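**Wandfarbe hinter dem Esstisch: abwaschbar, aber matt?**

**bakos_v**
Moin, wir haben die Essecke im März gestrichen, Benkirane Innenfarbe matt, zwei Anstriche. Jetzt soll hinter dem Tisch noch etwas Robusteres drauf, wir essen dort jeden Tag und die Kinder lehnen sich an. 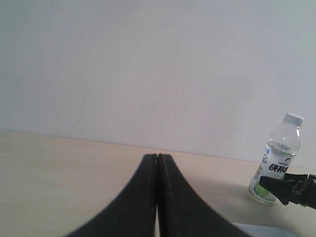 *Wand und Tischplatte, Wand hellgrau matt*

Kann ich mit einer Latexfarbe direkt drüber oder muss ich vorher anschleifen? Glanz will ich auf keinen Fall.

**manikandan_p**
Anschleifen musst du bei matter Dispersion nicht. Staub abwischen, trocknen lassen, streichen. Achte auf Nassabriebklasse 1, steht hinten auf dem Eimer. Das gibt es auch in stumpfmatt.

**Mikkelsen**
Würde ich so nicht machen. Wenn die untere Schicht schlecht hält, ziehst du dir mit der neuen alles wieder runter. Erst Klebebandtest: Streifen fest andrücken, ruckartig abziehen. Bleibt Farbe dran, dann runter damit und Tiefgrund.

**manikandan_p**
Der Test schadet nicht, klar. Aber bei einer Farbe, die erst im März draufkam, gleich von Tiefgrund zu reden, ist übertrieben. Auf einer nicht saugenden Fläche gibt der nur Glanzstellen.

**Mikkelsen**
Ich schrieb WENN Farbe am Band bleibt. Bitte lesen.

**gyozo.pap**
Alternative: farbloser Wandschutz. Habe den von Sulano im Flur, 12 Monate drauf, Kaffee geht mit dem Schwamm weg. Nachteil: Von der Seite sieht man, wo er aufhört. Also die ganze Wand machen oder mit Klebeband eine saubere Kante ziehen.

**bakos_v**
Klebeband hat gehalten, nichts dran. Wie lange muss die neue Farbe trocknen, bevor der Tisch wieder ran darf?

**manikandan_p**
Überstreichbar am nächsten Tag, belastbar erst nach ein paar Wochen. Bis dahin nicht feucht abwischen und den Tisch etwas abrücken.

**bianka_s**
Hänge mich mal dran: Geht das auch auf Raufaser? Bei mir ist der Putz darunter von 100 Dübellöchern übersät, die Tapete soll also bleiben.

**gyozo.pap**
Geht, nur bekommst du sie mit Latex drauf später kaum noch runter. Mach lieber ein eigenes Thema auf.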